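Stordale Household and Small Shop Circle
Minutes of the August meeting, 2025-08-02
Held in the upstairs room at the Ultport library

The chair opened the meeting a little after the hour, once the extra chairs had been brought up, and welcomed several new faces with real pleasure. Apologies were received from two members who are away on the lake. The minutes of the previous meeting were read and accepted with one correction: the bakery on the harbor road closes for the afternoon on alternate weeks, and does not close altogether, and the secretary is very sorry for any worry this caused among people who like their rye bread.

Matters arising

The letter to Skarstead Hardware about the rented floor scrubber has been answered, and kindly. They will let us have it for 11 days at the old rate, provided it comes back with both brushes. The member who keeps the cafe by the ferry landing asked whether she might have the first turn with it, and this was agreed without fuss. The question of who pays for cleaning fluid was left over.

Main item: can machines do the chores yet?

This had been promised since spring, and the room was full for it. The chair reminded everyone that we are here to share what we have seen and read, and that a member may be hopeful and doubtful in the same evening. The opening talk came from our member who used to manage the stockroom at the Siriwardena grocery, and she spoke warmly and at some length about the kinds of work she would gladly hand over. Stacking shelves, she said, is tiring in the back, but what wears a person out is the putting right — the jar turned the wrong way, the sponge left among the soup cans, the thing a customer changed their mind about three aisles later. Her old store carried 2,569 different items on its list, and she could still tell you where most of them lived.

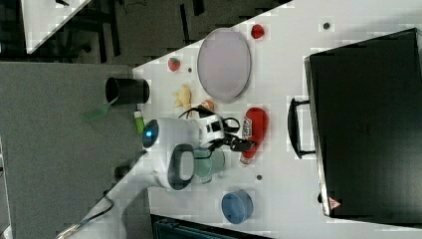
Clearing a table was taken first, as the chore everybody present had done that same day. The former stockroom manager thought it a much fairer test than vacuuming, where a machine can bump its way to a decent result, and she asked us to consider how many small decisions go into it before anything has even left the table. With the gripper's fingers at the narrow end of a red squeeze bottle, and a plate, a strawberry and a couple of cups still sitting on the same white top, she said, each thing wants holding in its own way, and a person hardly notices choosing. A squeeze bottle was a good example to her mind, being soft in the middle, and she would be curious to know how hard the fingers press. One member asked about the translucent green cup partly behind the arm, as he had read that see-through things are difficult for cameras to make out. She agreed that she had read the same, and said that drinking glasses would be her own worry at home.

There followed a long and friendly discussion. The cafe owner said she would not mind a slow machine at all if it worked through the night and she came down to a clear counter. Another member felt that slowness matters more than we admit, and that if he must stand by to pick up what is dropped he may as well wash the cups himself. A retired nurse spoke very movingly of her neighbor, who can no longer lift a pan, and for whom a patient arm that could do even three or four jobs would be a great kindness. Several people said they had not thought of it in that way, and the secretary was one of them.

On cost, the chair read out a repair quote of $280 for the cafe's ordinary dishwasher, which caused some groaning, and it was felt that anything with more joints than a dishwasher had better come with a good warranty. The sense of the room was that sorting and carrying on a shop floor may come sooner than kitchen work, as the boxes are at least the same shape from one week to the next. Folding fitted sheets was put forward as the final examination and met with general laughter.

Agreed: to return to the subject in winter. Members are asked to keep a short note of the one chore they would give away first, and the one they would rather keep.

Money and room

The balance stands at $1,000 after the room hire was paid. The kettle is to be descaled before next time.

Any other business

A blue umbrella was left behind after the last meeting and is at the library desk. Thanks were given for the plum cake. The meeting closed with tea, and the talk about dishwashers carried on down the stairs.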